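Verkent Bench Kit – Set-Up Guide
Section 2: Plan and budget before you order

1. Measure the table first. Perforated top, board bolted on along the near edge. Order the board before the arm – lead time is 39 days out of Utport.

2. Set the spend. Board, blocks and bolts come to around 900 dollars. Arm quoted seperately by Alipour.

3. Pick a tip. Plain rounded rod is enough for pushing blocks. Skip the gripper for now, saves 200.

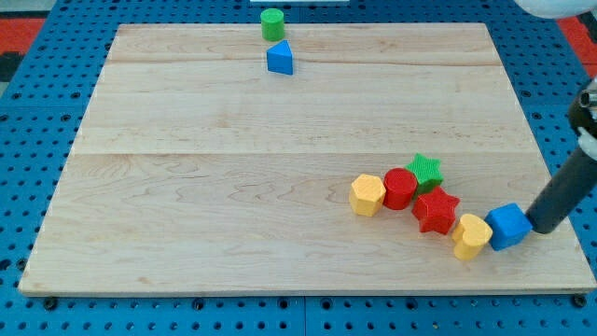

4. Check reach. Tip has to get to the far edge of the board as well as the near corners. If it cant, go up one arm size.

NOTE: Buy spare blocks with the first order. Cilton ships them in mixed shapes and colors only. 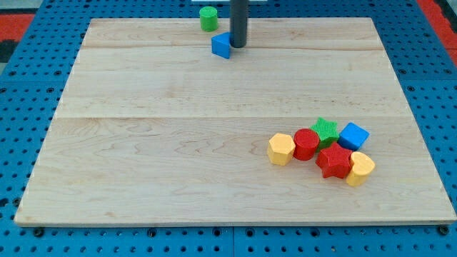 Fig. 2-2. Rod tip at the far edge, beside a blue block.

CAUTION: Do not budget on the arm price alone. Mount and cabling are extra – allow 1000.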